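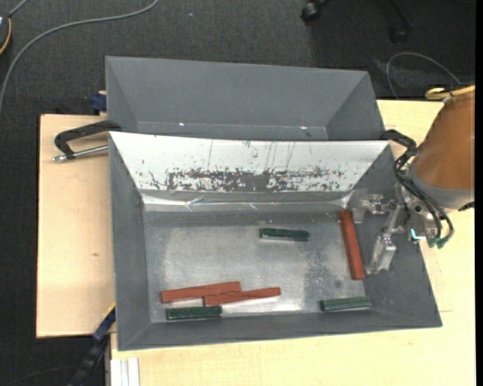 Small Towns Should Keep Their Toy Libraries

Public debate about libraries tends to center on books, internet access and opening hours. Far less attention is given to the lending of toys, a service that many towns took up in better years and have let go since. The decision in Soklow to close its toy lending room at the end of September deserves more discussion than it has received. We believe the decision is mistaken and that it should be reversed before the collection is broken up.

The case made for closure rests on cost. The room in Soklow accounts for 2 percent of the town's library budget. That is a real sum, and those who must balance the accounts are right to look at every line. It is also a modest sum for a service used by 106 households last year, many of which borrowed nothing else from the building. A family that comes in for a puzzle or a set of blocks becomes familiar with the staff, the story hours and the reading shelves. When the toys go, some of those families will stop coming.

It is sometimes said that toys are cheap and that any parent can buy them. Some are cheap. The better ones are often expensive, and a child's interest in them may last a few weeks. A household that buys them new must find both the money and the cupboard space, and in the older apartments near Estrella Street there is little of either. Lending answers both difficulties. The same set can serve a dozen children in a year and return to the shelf between them.

Opponents also raise the matter of hygiene and missing pieces. These are fair concerns, and they have been met elsewhere. The library in Mellero checks each set on its return, cleans it, and charges a small fee when parts are lost. Its room is open for 4 hours on two afternoons a week. The arrangement is plain, and it has lasted through two changes of town leadership.

There is a further point, which concerns what a public library is for. The principle behind lending was never limited to print. It holds that certain goods are worth having within reach of everyone, and that sharing them is a sensible use of common funds. Play belongs among those goods. Children learn to sort, to build, to take turns and to put up with losing well before they are able to read a page. A town that supports reading at six should take an interest in what happens at three.

We accept that the present service has faults. The catalog is out of date, the opening hours suit very few working parents, and the shelves hold too many battery toys that no longer run. A smaller collection, chosen with care and open into the early evening, would serve the town better than the one it has now. The proposal put forward by the Clatance Foundation, which would meet 45 percent of the running costs for a trial period, offers a reasonable way to get there – and it asks the town for less money than it spends today.

The council has yet to reply to that proposal. We urge it to do so in public, and to leave the collection intact until it has.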